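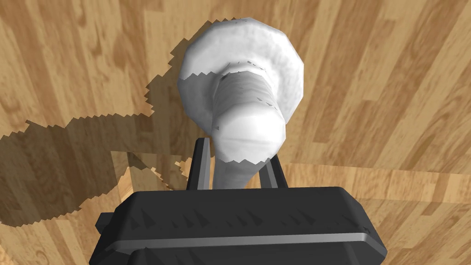
How do you go shopping for a robot? It's a bit like getting a pet. The buying part is over in a day, and then you've got to feed it, find it somewhere to live and pay when it gets poorly! I help people plan what robots to buy, and one of the first things I ask is what they want it to pick up. Say it's something shaped like a mushroom, with a big wide cap on top and a stem underneath. Two fingers can close on the stem, one from each side, and the cap can stick out as far as it likes. So you might only need a gripper with two fingers, and you can save your money for something else.

Grippers are the robot's hands, by the way. Lots of grown-ups forget they usually cost extra. They see an arm for sale, they get terribly excited, and when the box arrives there's nothing on the end of the arm!

Last year I helped a small toy workshop in Tundport. Deisy Alvarado runs it, and she wanted a robot to put wooden toys into boxes, 500 of them every Saturday. We got a big sheet of paper and wrote a shopping list:

The arm
The gripper
A strong table to bolt it to
A fence, so people don't get bumped
Lessons for whoever will use it
Spare parts
Money for when something breaks

Deisy had only thought of the arm (most people do). There were 23 things on the list by teatime, if you count every last cable and plug.

Next we did some pretending. You can build a robot inside a computer, with a pretend floor and pretend things to grab, and let it have a go before you've spent your money on a real one. If the pretend robot keeps dropping the toys, you can swap its fingers for different ones. I love this bit. It feels like playing a game and I get to call it work.

Deisy ended up buying 2 grippers, one for using and one for the cupboard.

Want to try it yourself? Pretend you have 100 gold coins and you need a robot to tidy your bedroom. Write down everything it has to pick up, even the socks. Draw a hand that could hold each thing. Then decide how many coins go on the arm, how many on the hands, and how many you'll keep in a jar for repairs. My nephew Dinesh spent all of his on the arm and had to start again.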